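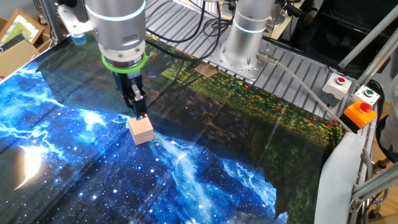
Printed fabric has a lot to answer for, and I say that as someone with a cupboard full of it. Somewhere in the past few years the humble tablecloth stopped being checked, striped or beige and started being a destination. You can now eat your toast on a galaxy. You can, if you shop the way I do, eat it on a galaxy that turns without warning into a field of red and orange flowers, with a crescent moon over by the left-hand side in case you'd lost your bearings. Put one plain wooden block on a cloth like that and it becomes the most restful object in the room.

I came to the block late. My first cosmic cloth was bought online in November, well after dinner, from a shop called Skikell that had 3,952 prints on its books and apparently no one whose job it was to say stop. It arrived folded to the size of a paperback and has held those folds with great loyalty ever since.

Roxana Voicu, who sells remnants and plain hardwood blocks from the same trestle at the Cisbridge market, looked at my phone photos with the patience of a vet. The cloth was fine, she said. My mistake was putting things on it. I had a floral teapot, a striped jug and a bowl with lemons painted inside, all of them fighting the Milky Way for attention and losing.

She sold me four blocks for 10 dollars and told me to clear the table and start again with one.

So I did. Pale timber, softly rounded edges, a bit of honey in the colour if you're feeling generous. Against navy and all those little stars it looks calm and faintly expensive, two things I've never managed in my own kitchen. You notice the grain. You notice the blue clouds, too, now that there isn't a lemon in front of them.
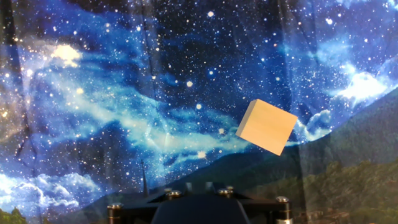
Where to put it

Having solved the problem of what, I spent a Sunday on the problem of where. Dead centre looks like a board game with the pieces missing. Too near the corner and visitors assume you're halfway through tidying up.

My favourite spot is along the border, where the dark landscape gives way to the starry blue. Printed cloths are often at their weakest there, one picture barging into the next, and a small solid thing gives the eye somewhere to sit while it gets over the shock. Creases gather near the join on mine as well. I own an iron and we're not close. 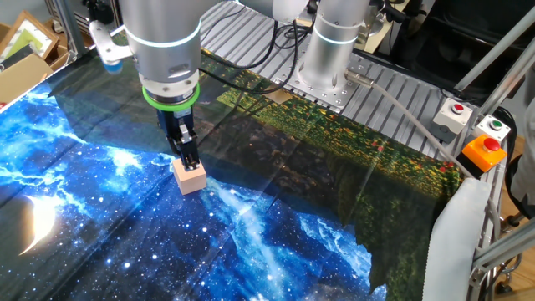

Quang Triệu thinks I've been far too soft on the cloth. If a print needs a block of wood to make it bearable, he argues, buy the block and give the print to the dog. He'd have bare boards and a single dish, and he'd wipe them both down after every meal.

I've eaten at his table. It's very handsome and you can hear yourself chew.

The other three blocks are on the windowsill for now. I tried two together on the stars and they looked like they were waiting for a bus. Roxana has a coral reef print coming in at 10 dollars a metre, and I've asked her to put some aside.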